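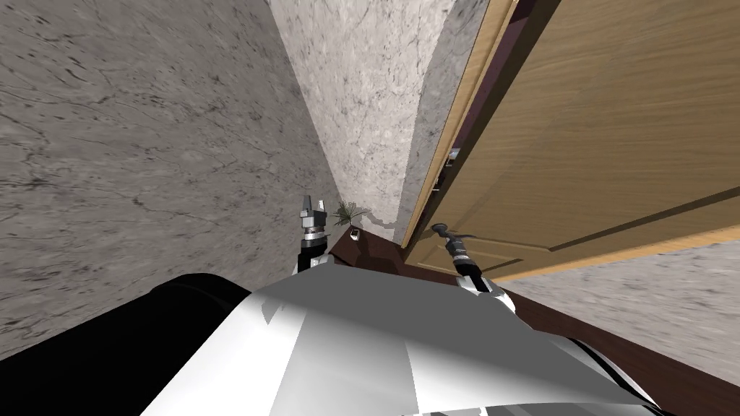 Leave the Door Open a Little

March 15, 2020

I grew up in a house where a closed door meant somebody was mad. My mother never said so, she didn't have to. You heard the click and you went and found something to do in the yard.

So when I moved in with three roommates at 22, I left my bedroom door open pretty much all day, and they thought I was the strangest person they'd ever lived with. One of them finally asked if my latch was broken. I said no, I just like hearing people! He closed his own door after that, kind of slowly, like you would with a nervous dog.

I've been thinking about this again because we're fixing up the apartment, and in February I spent way too many evenings looking at doors. There are a lot of doors in the world. Plastitel has one for $749 that seals so tight the man in the showroom talked about it like it was a bank vault. He shut me in a little booth to prove it. I could see his mouth moving through the window and couldn't hear a word, and all I could think was — what if the kids are calling me?

The Yüksel showroom was nicer (they had coffee), but it was the same pitch. Quiet, quiet, quiet. Every brochure has a woman reading alone on a bed, and she looks like she hasn't been interrupted since high school.

I get it, I do. People work at home, babies nap, teenagers need somewhere to be awful in peace. I close the bathroom door like everyone else. But I think we've started treating every sound another person makes as a leak that needs plugging, and I don't buy it. Half of what I know about my family I know from overhearing it. My daughter sings when she does math. My husband reads the mail out loud to himself and argues with it.

We ended up keeping the old doors, all 4 of them. New hinges, a good sanding, done. The one in the hall still won't stay shut unless you lean on it, and I told the handyman to leave it that way.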